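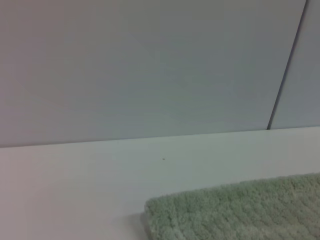

The first reply on the ticket was that a gap between a countertop and a wall panel should be filled only after the counter has been checked for level, and that the customer should hold off on any sealant until then.

Ticket 3794
Opened: March 17, 2022
Store: Zokbridge
Product: Dudix countertop, white, with Caltia wall panels, gray
Status: Closed

Problem as reported
Counter was fitted in August. Customer says a dark speck on the white surface, a short way out from the wall, does not come off with a damp cloth. Customer also says crumbs collect along the back where the counter meets the wall, and asks if that line should have been sealed by the fitter.

Support
Please try the speck with warm water and one drop of dish soap. Leave the wet cloth on it for a few minutes before wiping. Do not use a scouring pad or a blade. For the back line, slide a sheet of printer paper down between counter and wall at several points and tell us where it goes in.

Customer
Soap did nothing. Paper goes in for 300 mm at the right end and nowhere else. Level reads fine front to back and side to side.

Support
Thank you. The counter can stay where it is. Please put a little rubbing alcohol on a white cloth and dab the speck, then rinse. If it has a raised edge under your fingernail, it is probably a drop of adhesive and should lift. If it is flat or sunken, stop and let us know.

Customer
Raised edge. Came off on the second try. No mark left that I can find.

Support
Good. We are sending one tube of Matoušek sealant in white, no charge. The work order lists a sealed back edge, so the open part is ours to cover. Vacuum the line first, wipe with alcohol, let it dry, and run a thin bead along the 300 mm only. Keep water off it for a day. The joint between the wall panels does not need any.

Customer
Tube arrived. Bead is in and dry. Paper no longer goes in. You can close this.

Support
Closed. The ticket can be reopened within 90 days under the same number.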